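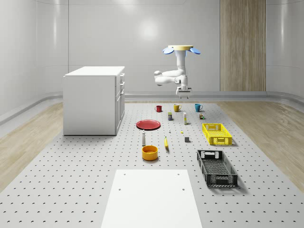 J. Tanui
Customer guides writer, Favach Broadband

Updated Jul 3, 2014

Section 4: Setting up your usage alerts

Right, your Dorkell router is plugged in and you've been through Section 3, so let's get the alerts going. They warn you before you hit your monthly allowance - 400 GB on the standard plan - and they take a few minutes to set up. I do mine from the sofa on a tablet, but any computer or phone on your home network will do.

1. Open your web browser and go to the router's home page. The address is on the sticker underneath, next to the admin password.

2. Log in with the admin password. Your wifi password won't work here (I mix them up every single time).

3. Click Usage, then Alerts. If you can't see Usage, go to Advanced and tick Show all menus.

4. Type your monthly allowance into the top box. Just the number, no "GB" after it, or the page will clear itself and you'll have to start again.

5. Set the first warning. I'd go for 80 per cent, which leaves you time to slow down on the films.

6. Add an email address, press Send test and have a look in your inbox. Check the junk folder too!

7. Press Save and wait for the green tick before you close the page.

Note: the meter counts uploads as well as downloads. If you back up your photos online, expect the first month to look a bit alarming.

Note: customers on the Sumovside exchange have a billing month that starts on the day they joined, so change Reset day to match your bill. Everyone else can leave it at 1.

Caution: don't press Restore defaults to clear a wrong figure. It wipes your wifi name and password and all your alerts, and you'll be back at Section 2. Use Edit instead.

Caution: the router's own meter can run up to a day behind ours. If you're close to the limit, go by the figure in your online account.

If the test email never turns up, look at the message on the Alerts page. Error 585 means the address has a typing mistake in it. Error 869 means the router is offline, so go to Section 7 and start with the cables.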